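Trulusgate puzzle library opens its picture card drawers

Wood-backed picture cards have a room of their own in Skukdale this month. The Trulusgate puzzle library opened its card drawers to the public in August, and the first afternoon was so busy that the front door had to be propped open just to let the line move.

The collection comes from the old Tennant print shop, which spent years pasting printed scenes onto wooden backings and selling them to schools, waiting rooms and anybody with a mantelpiece to fill. When the shop closed, the leftover stock went into boxes and the boxes went into a basement on Edix Street. Now 100 of the cards have been cleaned, sorted and put where people can get their hands on them, and what a treat they are!

They are sorted by season, which sounds simple until you try it. Winter and summer were easy enough. Spring and fall caused long talks over the sorting table, mostly about bare trees and whether a patch of yellow in the corner meant daffodils or dead grass. A few cards were moved back and forth so many times that they ended up with pencil marks from both drawers.

Fall is the one everybody heads for. The landscapes in that drawer glow – deep oranges, soft golds, dark trunks standing out against all that color – and they look even better when you pick one up and tip it toward the window. Visitors on opening afternoon were passing them around the table and arguing happily over which stretch of countryside they might show. The cards carry no place names, so the arguments could go on for a good long while. 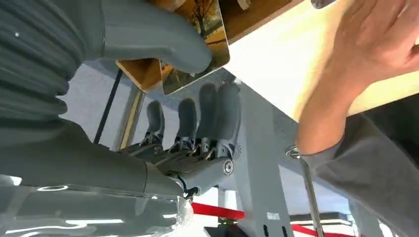
Fall color on a wooden backing: an autumn landscape card with a leafless dark tree and golden foliage.

The wood is a big part of the charm. A paper print gets soft at the corners and goes in a folder, but these have a bit of weight to them, and the brown edges have as much character as the pictures do. You can stand one on a shelf, lean it against a lamp or deal a whole season out across the table like a giant game of solitaire (several children did exactly that, and the adults soon pulled up chairs and joined in).

Sixteen cards can be borrowed at a time by schools and clubs, packed in a flat box with felt between the layers. Everyone else can take home two for up to 15 days. Borrowing is free with a library card from anywhere in the county, and new cards can be made at the desk while you wait.

There is more on the way. About 80 cards are still in their boxes in the basement, some stuck together and some missing a corner of the print, and the library hopes to have the best of them upstairs before the leaves outside start to match. A matching game for younger kids is also in the works, with pairs of scenes showing the same kind of weather.

The card room is on the second floor, past the jigsaw shelves, and is open from noon to 5 p.m. whenever the library is open. Bring clean hands and leave drinks at the desk downstairs.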